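Les cartes de fidélité, ou comment j'ai payé 2 762 points pour un torchon

J'ai vidé mon portefeuille en juillet, parce qu'il ne fermait plus. Il contenait deux billets, une carte bancaire, une ordonnance périmée et une quantité de cartes de fidélité que je préfère ne pas avouer à mes lecteurs les plus sévères. J'en avais pour des enseignes où je ne vais plus, pour une boutique de chaussures qui a fermé, et même une à tamponner pour des jus de fruits, alors que je n'aime pas les jus de fruits. Quelqu'un m'avait tendu la carte, je l'avais prise.

C'est comme ça que ça marche, au fond. On vous la tend au moment où vous avez déjà la main ouverte pour la monnaie. Refuser demande une phrase, accepter n'en demande aucune.

J'ai donc décidé de regarder d'un peu plus près ce que ces programmes me rapportaient. Je précise que je ne suis ni comptable ni militant. Je suis simplement quelqu'un à qui on répète depuis des années qu'il fait des économies et qui aimerait savoir où elles sont passées.

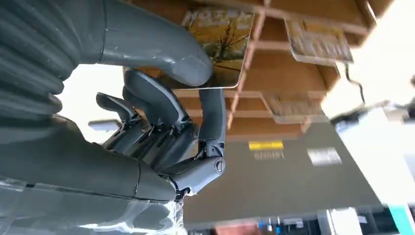 Commençons par Menico, le supermarché en bas de chez moi. J'y fais les courses depuis que j'habite le quartier et j'ai leur carte depuis presque aussi longtemps. Mon solde affichait 2 762 points. Dit comme ça, on se sent riche. J'ai cherché combien valait un point. Ce n'est écrit ni sur la carte, ni sur le ticket, ni à l'accueil, où l'on m'a répondu que « ça dépend du cadeau ». J'ai fini par trouver le catalogue, bien rangé derrière trois menus de leur application. Avec mes 2 762 points, je pouvais obtenir un lot de torchons. En regardant mieux, le lot se composait d'un torchon et d'une manique. Je l'ai commandé quand même, par principe, et le torchon n'essuie rien. Il déplace l'eau.

On me dira qu'un torchon gratuit reste un torchon gratuit. Je n'en suis pas sûr. Pendant toutes ces années, j'ai acheté chez Menico du café plus cher qu'au marché, des yaourts par paquets de douze pour avoir les points doublés, et une lessive dont l'odeur me donne mal à la tête mais qui portait une pastille « bonus ». Qui a fidélisé qui ? Je n'ai jamais eu l'impression que le magasin, lui, m'était fidèle. Le jour où j'ai voulu rendre une poêle sans ticket, on m'a regardé comme un inconnu. Ils avaient pourtant tous mes achats en mémoire, poêle comprise.

Vient ensuite Brundotia, la jardinerie. Leur formule est plus franche en apparence : 4 euros de remise tous les 80 euros d'achats. J'ai trouvé ça correct, jusqu'à ce que je comprenne que la remise prenait la forme d'un bon, que le bon n'arrivait que par courriel, et qu'il mourait au bout d'un mois. Un mois ! En jardinage, un mois, c'est rien du tout. J'achète du terreau au printemps et des bulbes à l'automne, entre les deux je n'ai besoin de personne. Mes bons sont donc tous morts en plein été, dans une boîte mail que je n'ouvre pas en vacances. Je les ai retrouvés d'un coup, avec leurs petits dessins de tournesols et la mention « il est encore temps », ce qui n'était plus vrai pour aucun.

Je ne crois pas au hasard sur ce genre de durée. Il y a bien eu une réunion, quelque part, où l'on a choisi un mois plutôt que six.

Le cas d'Ateş est différent et me gêne davantage, parce que j'aime bien l'endroit. C'est un petit restaurant de grillades près de la gare. Carte en carton, un tampon par repas, le dixième offert. Pas d'adresse mail, pas de date de naissance, pas de mot de passe avec une majuscule et un caractère spécial. La règle tient sur deux lignes et on me l'a appliquée sans discuter, y compris la fois où ma carte était passée à la machine et qu'on devinait plus les tampons qu'on ne les voyait. J'ai eu mon assiette, avec les oignons. Je n'ai rien à redire. Disons seulement que j'y serais allé sans la carte, et que le patron le sait certainement.

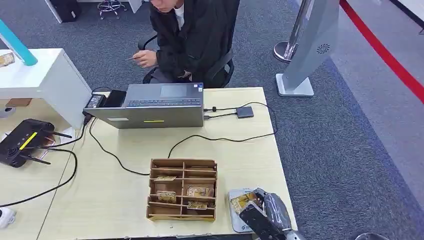 Reste la grande nouveauté, l'application qui regroupe tout. La mienne s'appelle Findano et promet de « libérer votre portefeuille ». Je l'ai installée un soir vers 22 heures, avec la bonne humeur de celui qui croit en finir. Il a fallu entrer les cartes une à une. Celle de Menico ne passait pas au lecteur, j'ai tapé le numéro à la main, deux fois. Celle de Brundotia réclamait un code envoyé à un ancien numéro de téléphone. La carte en carton d'Ateş n'était évidemment pas prévue, et c'est la seule qui m'ait jamais nourri.

Puis sont venues les autorisations. Ma position, en permanence. Mes contacts, je me demande encore pourquoi. Les notifications, bien sûr : le lendemain matin, j'apprenais avant le petit déjeuner qu'une enseigne de literie où je n'ai jamais mis les pieds pensait à moi. J'ai lu les conditions d'utilisation, enfin, j'en ai lu le début et la fin. Il y est question de « partenaires » à peu près à chaque paragraphe. La liste de ces partenaires est consultable sur demande écrite. J'ai écrit. J'attends.

Une amie me soutient que j'exagère, qu'elle a eu une cafetière avec ses points et qu'elle en est ravie. Tant mieux pour elle. Je lui ai demandé combien elle avait dépensé pour l'avoir, elle m'a répondu que ça n'avait rien à voir, puisqu'elle aurait acheté tout ça de toute façon. C'est possible. C'est aussi exactement ce que je disais de ma lessive.

J'ai essayé de vivre un mois sans. À la caisse, on me demande « vous avez la carte ? », je dis non, et il y a chaque fois un petit silence – le temps de me laisser une chance. Une caissière a passé la sienne à ma place, par gentillesse. J'ai payé mon fromage moins cher que le prix affiché en gros, autrement dit au prix normal, celui qu'on réserve désormais aux gens identifiés. Voilà ce qui m'agace le plus dans cette affaire. Il y a quelques années, la carte donnait droit à un petit rabais. À présent, c'est son absence qui coûte, et on a juste changé la couleur de l'étiquette.

Pour l'instant, j'ai supprimé Findano (il faut confirmer 2 fois, puis expliquer pourquoi on part, avec un menu déroulant où ma raison ne figure pas). Brundotia m'écrit toujours. J'ai jeté la carte des jus de fruits et celle des chaussures. J'ai gardé celle de Menico, à cause du fromage, et celle d'Ateş, où il me manque trois tampons.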